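September 8, 2021

Long day in the lab, and I want to get it down before I forget which numbers belong to which run.

We finished the last of the plastic bag trials this morning. The question all summer has been whether the policy trained with the fingertip signal does better on thin film than the one that only sees the wrist camera. Until this week I would have said it makes no difference. On boxes and cans the two were so close that I had stopped looking at them separately.

On bags they split. Out of 100 attempts each, camera only got a secure hold 34 times. With the fingertip signal added it was 61. A secure hold means the bag stays off the table for the full count, and I was strict about it. If a corner slid out and the rest stayed, I marked it as a miss, for both policies.

The training set for both is the same 225 demonstrations, the ones we recorded over two weeks at the Brosley bench. I went back and checked this after lunch because the gap looked too good. Same files, same order, same number of steps. The only thing that changes is the extra input. I also checked that the bags were swapped every 30 attempts as the protocol says – they get soft with handling and then they are easier to pinch. The swap log is complete except for one line, and I could fill that in from the time stamps.

What I still don't like is the green table. The camera policy keeps going for bright spots. Three times in the afternoon session it came down well to the side of the bag and closed on nothing, and each time the overhead light was reflecting right where it went.

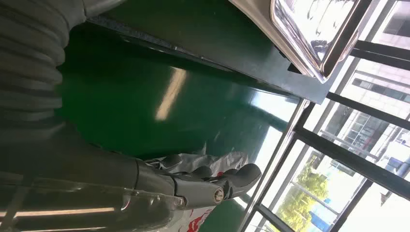 So some of the gap may be glare and have little to do with touch. The Mäkelä paper had the same trouble with a steel counter, and they ended up covering it with matte cloth and running everything again. I would rather not run everything again. A smaller check should do it: cloth down, blinds closed, 30 attempts per policy. If camera only climbs to 50 percent or so, the result needs a different headline.

Wrote to Nerkolport about replacement finger pads. The pads have done the whole series and I don't trust them for another one.

The Brukholm abstract is due in November, so there is time, but not much if the cloth runs come out badly. I have a draft of the method section and a table with two empty columns for them.

Tomorrow: find cloth, tape it flat, recalibrate, start with the camera policy. Also move the metal tray off the back edge before I start. Home at eight, soup, too tired to read.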